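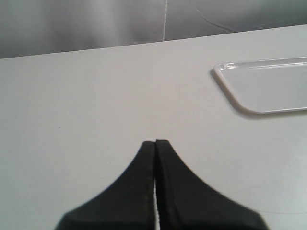
Wudura Tapered Finger Set, Matte Black
Supplied in pairs for benchtop arms

Search all products Go

Wudura finger sets are designed for the owner-built arm, whether it is assembled in a garage at home or on a shared bench in a community workshop. The set comprises a left and a right finger, each broad at the base and drawn in by a concave outer curve to a narrow tip. The profile keeps the mounting end stiff while leaving the tip slim enough to work close to neighbouring objects.

Each pair is supplied with mounting screws, two alignment shims and a printed fitting guide. The fingers are compatible with the Ciravov parallel drive, current and previous models, and with the Oyelaran wrist plate when used with the adaptor listed under Accessories. Customers who have built their own drive should consult the hole pattern in the fitting guide before placing an order. Fingers that have been drilled or filed cannot be returned.

Specifications

Finger mass, per pair: 163 g
Maximum recommended load: 5 N at the tip
Rated life: 3,000 cycles before inspection
Finish: matte black
Warranty: 40 days from receipt, domestic and shared workshop use

Fitting and alignment

The fingers should be fitted with the drive powered off and the jaw fully open. Tighten the base screws by hand, close the jaw slowly under manual control, and examine the line between the two inner faces. On a correctly shimmed pair the tips meet first, and a thin, even gap may remain lower down. A difference in height between the tips is corrected by moving one shim from the lower screw to the upper — both screws must be loosened before this is attempted.

A plain, pale work surface is recommended during alignment, as the gap is considerably easier to judge against a light background. Where a camera is mounted at the wrist, its focus should be set for the bench. 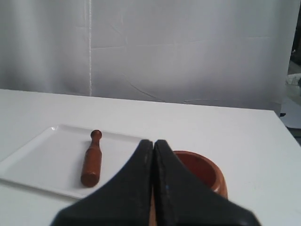
Household articles are well suited to first trials. A wooden pestle offers a useful progression along its length, from the narrow neck below the knob to the wider grinding end, and a mortar with a thick rounded rim allows the builder to rehearse an approach from above. Trays should be secured to the bench with removable putty. Glassware should not be attempted until the force limit has been set and recorded.

Shared workshops

Organizations with several users are advised to keep one finger set per arm and to log cycles against the set. Soledad Whitlock, who coordinates bench bookings at the Wemton workshop, has kindly permitted us to distribute the log sheet used there. It may be requested with any order at no charge.

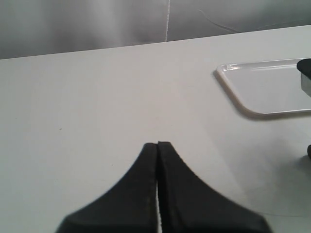
Between sessions the jaw should be parked closed, clear of the bench surface, with the drive released. Wipe the inner faces with a damp cloth and allow them to dry fully. Solvents will dull the finish and may soften the grip surface — their use voids the warranty. Minor scuffing is cosmetic and does not affect performance.

Replacement shims and screws are available separately. Orders for the Oyelaran adaptor placed before June are filled with the earlier colour, which is mechanically identical.

Fitting guide last revised November 2018.

This site uses cookies to remember your cart and preferred currency. Accept Manage settings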